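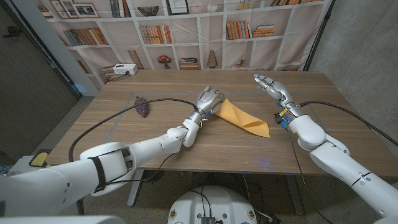 Chapter 2
Two Arms and a Table: Setting Out the Work Area

2.1 Scope of this chapter

Chapter 1 dealt with the choice of arms and hands for a small two-armed machine built at home or in a shared workshop. The present chapter covers the fixed parts of the installation: the table, the base, the marked working area, the cabling and the background. It ends with a first handling task, the folding of a cloth napkin, which is used as a test piece in Chapters 3 to 5.

The reader should by now have two arms that move under their own controllers and two hands that open and close on command. Neither needs to be calibrated. Readers working from the Sternesa drawings will find the same part names used here. Those working from the Garanstead drawings should note that Garanstead numbers its joints from the wrist, whereas this book numbers them from the shoulder.

2.2 The shared workspace

The reach of an arm is the set of all points at which its hand can be placed. The usable reach is smaller. It contains only those points at which the hand can also be turned to a useful angle, normally with the fingers facing down. For two arms mounted side by side, the shared workspace is the overlap of the two usable reaches. Any task in which one hand holds and the other works has to be done inside it.

For the Mussa build, used as the worked case throughout this book, the arms come in from the two near corners of the table and meet over its middle. Tape is laid on the table top in a rectangle to mark out the work area. The tape has no effect on the controller. It is a guide for the person placing the objects, and it should be laid only after the overlap has been measured with both hands fitted.

The measurement is carried out as follows. Drive the left hand to the furthest point at which it can still touch the table with its fingers facing down, and mark the point in pencil. Repeat for the nearest, leftmost and rightmost points. Do the same for the right hand. Draw the largest rectangle that lies inside both sets of marks, then take 31 mm off each side as a margin. At the Plarnbridge workshop, where the Mussa machine was built, the rectangle came out at 62 cm on its longer side.

2.3 Table and base

The table must not move when a hand presses on it. This matters more than flatness. A hand picking up thin cloth pushes its fingers against the surface before closing them, and a table that slides even slightly will spoil the grasp. Wood is a suitable surface for early work – it is forgiving to fingers and takes tape well.

The base stands in front of the table and is not fixed to it. Check the gap between the two at the start of each session.

2.4 Cables

Each hand has cables leaving at the wrist. Two arrangements are common. In the first, the cable is clipped along the arm and given a loop at every joint. In the second, it hangs free from the wrist and runs in a wide arc to the side of the table. The second is quicker to build and easier to repair, but the arc sweeps the table top as the arm moves and can drag light objects with it. Allow enough slack for the full turn of the wrist, and test the turn by hand with the power off.

A cable in regular use should be checked for wear every 1000 cycles.

2.5 Background

A printed backdrop behind the table gives the vision system the same view from one session to the next. It should be hung flat and left in place. A print of household shelving is harder for the software than a plain sheet, and is preferred here for that reason.

2.6 The napkin as a test piece

Cloth has no fixed shape, and its position cannot be given by a single point and an angle. A napkin folded to a long triangle is a convenient starting case. It has a clear tip and corners that can be pinched. One hand takes a corner and keeps it against the table while the other stays open above the surface, ready to approach. Section 3.1 begins with the pinch.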